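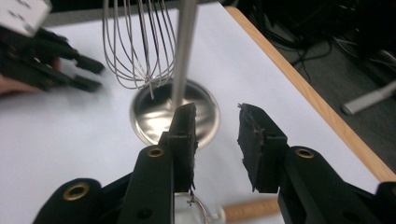

Does a school voucher cover the whole cost of a private school? Usually it covers tuition up to a cap, and the family pays everything the school bills under some other name.

I have spent the past few weeks reading fee schedules, which is a dull way to spend October, but the schedules explain more than the brochures do. I looked at schools within driving distance of Rasia and wrote down each charge that was not called tuition. The longest list came from Skotness, with nine separate lines. Kallbridge had six. Magagula had two, and its tuition was higher.

The lines fall into a few types. Enrollment and re-enrollment fees are due in spring, before the voucher money for the next year exists on paper. Technology fees are charged per student. Then come uniforms, lunch, field trips, testing and the bus. A voucher program may let a family use leftover money for some of these, but only if tuition comes in under the cap, and at the schools I read it seldom does.
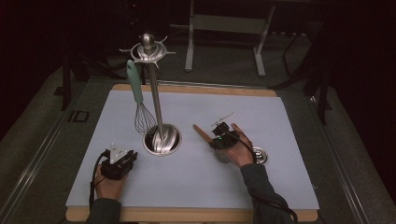 Course fees are the hardest charges to predict. A parent sees one tuition number in February and then gets a separate bill in August, once the schedule is set, for art, lab science, band or cooking. Kallbridge bills its cooking elective as a supply fee and says the money goes to food and small equipment. Small equipment is a loose term. A whisk with a mint-green handle, hung on a steel stand, lasts for years, while flour is gone the same day, and the two should not sit in one yearly charge with no split between them. I asked the office for the split by email and was told the fee is set as a flat amount.

Flat fees do have one thing going for them -- they are easy to plan for if the school prints them early. Skotness prints all of its charges on one page, with due dates, and marks which ones the voucher office will pay directly. I would take that over a shorter list that shows up in pieces.

Timing matters as much as the amount. The voucher is paid in parts over the year, and the school wants its first payment before classes start. Magagula will wait for the state's payment if the award letter is on file. Kallbridge asks the family to pay first and returns the money later, within 8 weeks according to the handbook. For a household with no savings, that is a different program
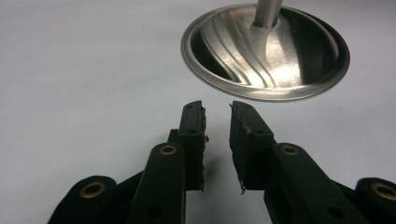 from the one described at the information night, even though the award is the same size. The handbook does allow a written request for a delay. It has to reach the office by noon on the Friday before the bill is due, and the form is not on the website.

Things I would ask for in writing before signing: the full fee page for the current year, the refund rule if a child leaves midyear, and whether unpaid fees hold up a transcript. The last one was missing from every handbook except the one from Skotness, where it is on the back page under "Records."

I still need to read the bus contracts -- those are separate documents, and Magagula's is a scan I can't search.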